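## Can they do the chores yet? A happy progress note

Every June somebody writes in to ask when they can stop folding their own towels, and every June I get to answer with a little more optimism than the year before. So let me start with the good part: machines are getting better at ordinary housework, and the interesting progress is in hands.

For years the arms were ahead of the fingers. An arm could carry a mug across a kitchen all day long, but what sat on the end of it was usually a simple pinch, two flat jaws that opened and closed. A pinch is great for boxes. Give it a dishrag and things got silly fast. Now more and more groups are fitting hands with actual fingers, and the whole list of jobs worth trying has opened up with them.

Cloth is still the one I'd watch. A banana is a banana from every side (okay, it bends, but you know what I mean), while a piece of fabric has a new shape every time you let go of it. It hides its own corners. It drags other things along with it. When you or I grab a dark T-shirt off a table, we feel the fold between our fingers and fix our grip without thinking about it. A machine has to work that out from touch sensors, from cameras, or from both, and the cameras have their own troubles: the one near the wrist gets wonderfully close to the work, and then the work blocks the view!

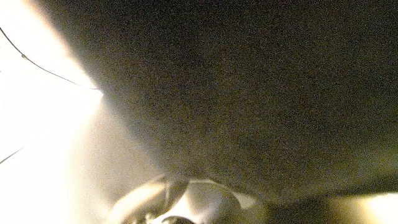
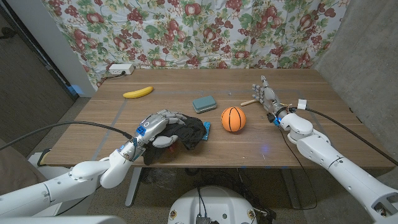 *A wrist-level close-up, then the whole table: black cloth in the left hand, the right hand open near a small mallet.*

I love a mixed table like that one. A ball wants to roll, a sponge squashes, a mallet has a right end and a wrong end to hold it by, and fruit bruises if you get too eager. Clearing up after dinner is a lot like that, and so is tidying a workbench at the end of a shift. If you only ever practice on identical blocks, you get very good at identical blocks.

Virgil Stanciu at Erngate has been keeping a log of cloth pickups on the company's bench system, Morsy, and he was kind enough to share his totals. Out of 1,229 tries, 61 ended with the hand holding nothing. That's a lovely number, and I said so, and he wrote back right away to calm me down:

"Picking it up is the easy part. Ask me about folding it, and then ask me about folding it when I haven't laid it out first."

Fair enough! I did ask. Folding from a heap works on small squares of cotton, slowly, and a hand towel takes Morsy 2 minutes on a good run. Fitted sheets are not on the schedule. (They aren't on mine either.)

On the shop floor the picture is rosier, mostly on account of the sameness. Jernis has a sorting cell that puts hand tools back in their trays between shifts, and the crew there has stopped checking every tray. Cikico is trying wiping and bagging next, with a person nearby to step in.

My own answer for this year, then: putting things away, yes, if they're solid and you aren't in a hurry. Wiping a flat counter, pretty much. Laundry, not yet, though I'm more excited about it than I've ever been. If you have a chore you'd like me to ask Virgil about, send it in before the next issue. Somebody already has dibs on socks.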